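Section 4. Mounting the Rail and Setting the Shelf Heights

This section covers the Toft wall storage system, rail and basket versions. Complete Section 3 (Locating Studs) before starting. Instructions for the freestanding Toft unit are in a separate booklet.

4.1 Before you start

Check that the following items are on hand:

Drill/driver with a bit matched to the pilot hole size printed on the screw bag
Level, at least as long as the rail
Pencil and masking tape
Hex key (supplied)
Rail screws, bag A
Hook rail end caps, bag C

Units packed after August have the end caps in bag B together with the shelf pins. The parts are the same.

CAUTION: Do not mount the rail to drywall alone. The plastic anchors in bag D are for the lower spacer brackets only and carry no load.

CAUTION: Switch off power to any outlet or light switch on the wall before drilling above or below it.

4.2 Mounting the rail

1. Mark the rail height on the wall. For a standard closet, set the top edge of the rail level with the top of the door frame. For a laundry room or workshop, set it at a height the user can reach without a step stool.

2. Hold the rail against the marks and check it with the level. Tape it in place at both ends.

3. Mark each stud through the slots in the rail. Use the center of the slot so that the rail can be adjusted in either direction.

4. Remove the rail and drill the pilot holes.

5. Replace the rail and drive the screws until the heads touch the metal. Check level again, then tighten.

6. Press the end caps onto the rail. A cap that will not seat has usually been turned upside down; the flat side faces the wall.

Note: On masonry walls, use the Vutov masonry kit, part 377. The screws in bag A are not suitable for brick or block.

4.3 Hooks and baskets

Hooks and baskets can be added or moved at any time once the rail is tight. Load the rail evenly. Heavy items belong near a stud, with lighter items between.

1. Tilt the hook forward and place its upper lip over the rail.

2. Lower the hook until the back plate rests flat.

3. Pull down firmly. If the hook moves, remove it and repeat from step 1.

4. Hang baskets the same way, seating both lips before letting go. Fill a divided basket from the wall side outward.

Do not hang a basket from hooks. The maximum load for one hook is 6 pounds. The maximum load for one basket is 20 pounds, including the contents of any dividers.
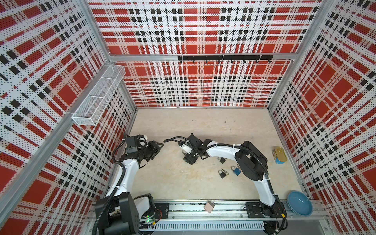

Can the rail be cut to fit a narrow wall?
Cut it with a fine-tooth hacksaw from the end without the stamped part number, and leave at least one full slot beyond the last stud screw. File the cut edge smooth before fitting the end cap. Cutting does not affect the hook and basket limits, but a cut rail cannot be returned.

4.4 Setting the shelf heights

Shelves hang from uprights that drop from the rail. The uprights are slotted along their full length.

1. Hook each upright over the rail and slide it to its stud mark.

2. Fasten the lower end of each upright with the spacer bracket.

3. Count slots from the top of each upright and insert the shelf brackets at the same slot on every upright.

4. Lay the shelf on the brackets with the lipped edge forward and push back until it clicks.

5. Fit the locking clips under the shelf with the hex key.

Petemer shelves from the earlier series fit the same brackets but have no locking clips. Do not use them above shoulder height.

4.5 Care

Wipe metal parts with a damp cloth and dry them. Do not use scouring powder or solvent cleaners on coated baskets. Retighten the rail screws after the first month of use and whenever the shelves are moved.

4.6 Replacement parts

Order by part number and finish. Finishes are white, black and gray. Dovisska finish codes begin at 4000 and are printed on the label inside the rail, at the left end. Rails bought before the label was introduced should be matched by color.

Revised October 10, 2019. Continue to Section 5, Fitting the Drawer Unit.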